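Mahlet Asfaw had been meaning to call her father since January, and every evening she found some perfectly good chore to do first, the dishes or the plants or that drawer.

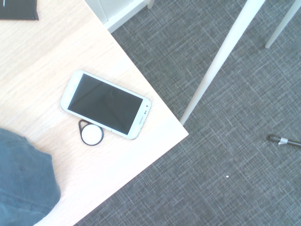
Her father never said hello when he picked up, he just started in on the weather in Yimer (rain, usually). She thought of that now, looking at the white phone lying face up on the pale table, a little crooked, the gray carpet beyond it. Oh, she missed that voice!

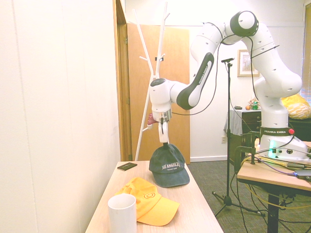
So she called. It rang seven times.

"Still raining," he said, and she laughed and pulled her feet up under her, and let him tell her all of it.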